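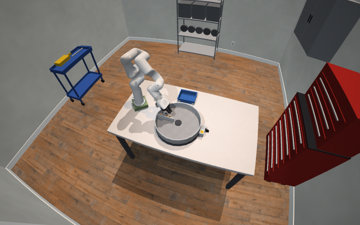 The workshop, with the big white table and the red tool chest.

Hi everybody, and welcome back to the card corner! It's March, it's still too cold to do anything useful in the yard, and I have been playing far too much Bruslow on my phone. If you missed my last rave about it, Bruslow is the two-deck patience game from Sollton, the one where you build down by color on the tableau and get a little side row called the porch where you can park cards. I had it pegged as an easy one when I first downloaded it. I was wrong, and my win rate still shows it.

The big news is the update. Sollton finally gave us unlimited undo (hooray!) and a proper daily deal, so everyone who opens the app on the same day gets the same cards. I love this. It means I can text Renato Layug at breakfast and ask whether he got the black queens out, and he can text me back something smug. He finished Saturday's deal in under 200 moves. I took a lot more than that and I'm not going to print the number.

A few things I've picked up, for those of you just starting:

Don't fill the porch early. It's so tempting, because it's sitting there empty and you have a red nine in the way, but once all the spots are taken you can't shift a long run and you're pretty much stuck. I try to keep 2 spots open until the first column is cleared.

Turn off auto-move in the settings. The app likes to send low cards up to the foundations the second it can, and sometimes you want that black three to stay put so a red two can sit on it. You can always double-tap to send cards up yourself.

Empty columns want kings, yes, but not just any king! Look at which queens you can reach first. I dropped a red king into my only gap last week with both black queens at the bottom of the pile and had to undo 16 moves to get out of it.

Martti Tikkanen wrote in to say he doesn't care for the new scoring, and I have some sympathy. You used to start at zero and climb. Now every deal starts you with 1000 points and the clock nibbles away at them while you think, so those of us who like to stare at the cards over a cup of coffee come out looking terrible. Martti plays in relaxed mode now, where the timer is hidden. You still get your daily badge that way, but you don't go on the leaderboard. I've been switching back and forth depending on my mood.

Other complaints, while I'm at it: the new card backs are gorgeous (the green leafy one is my favorite) but the default face cards are too fussy for a small screen, and I kept mixing up the jacks and kings. Go to Themes and pick Large Print. It's plain and it's so much easier on the eyes. Also, the victory music can be switched off separately from the other sounds, which my household was very happy to learn.

For next time I'm going to try Selmont, which is by the same people and plays more like a pyramid game, with pairs adding up to thirteen. Renato says it's mostly luck. Martti says Renato hasn't looked at it closely enough. If any of you have played it, or if you have a good rule sheet for Dumlao (I've only got half of one, and it stops right where the redeal rules should be), please reply to this email and I'll put it in the next issue. And do send me your best Bruslow scores, timed or relaxed, I want to see them all!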